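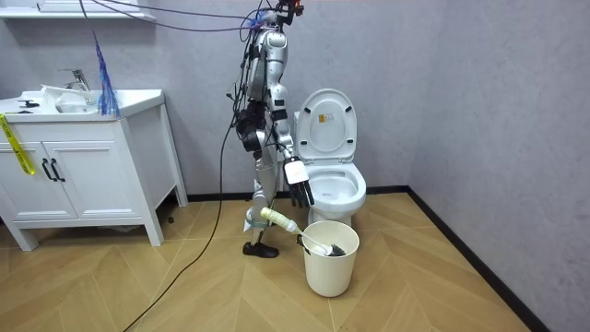
A humanoid robot holds a white pad beside the toilet in a bathroom workspace.

Palton Pauses Humanoid Cleaning Work After Grip Fault

ZEMODTHORPE, 22 July 2025 – Palton has stopped all powered bathroom cleaning work with its Dusta humanoid robots after a hand failed to let go of a cleaning pad when told to do so. No one was hurt. The pause covers 14 robots at the company's Zemodthorpe site and will stay in place until new hand control software has passed testing.

The fault happened during a toilet cleaning task. The robot finished a wiping stroke and was sent the command to open its right hand. The fingers stayed closed. The control software recorded the hand as open and moved on to the next step, which was to pull the arm back. The pad caught under the toilet seat and the arm kept pulling for 2 seconds before the force limit cut power to the joints.

The operator on duty pressed the emergency stop at nearly the same moment. The seat hinge was cracked and one finger joint in the robot's hand was bent. Both parts have been replaced.

"The arm should not have moved while the hand was still holding something," said Rohani Goh, head of safety at Palton. "The force limit worked, but it is our last line of protection and we don't want to rely on it for an ordinary task."

Palton engineers reviewed records from 144 earlier cleaning runs and found the same mismatch between the reported and the real hand position in 29 of them. In those runs the pad came free without damage and the error went unreported. The earliest case was in April, shortly after an update to the hand software.

The review traced the problem to the way the update reads finger position. The software took the motor position as proof that the fingers had opened. When a tendon in the hand slipped, the motor turned but the fingers did not follow. A separate sensor at the fingertips picked up the pressure of the pad, but the software did not check that reading before the arm moved.

Palton is making the following changes:

The arm will stay still after a release command until the motor position and the fingertip sensor agree that the hand is open.

Any mismatch will stop the task and alert the operator. It will also be saved as a fault, even if the task could have gone on.

The pulling force allowed near fixtures such as toilets, sinks and cabinets will be lowered.

Hand tendons will be checked before each shift and replaced when they show slack.

The company has also changed its rules for staff. Operators must now stay outside the robot's reach until joint power is off, including when they are changing a pad or moving a bucket. The previous rules let them step in while the robot was on hold.

"Our people were stepping in close to swap tools because the hold state was treated as safe," said Sekar Pasaribu, who manages the operators at Zemodthorpe. "We've taken that out of the procedure and retrained every shift."

Customers do not need to take any action. Dusta robots have not been delivered to homes or businesses, and planned customer trials have been put back. Palton will set a new start date once testing is complete.

The full fault report has been sent to Osman, the outside engineering firm that reviews Palton's safety work. Zanele Mokoena will lead the review for the firm. Palton will publish a summary of the findings on its website.

Media contact: Ifeoma Bashir, Palton press office, Zemodthorpe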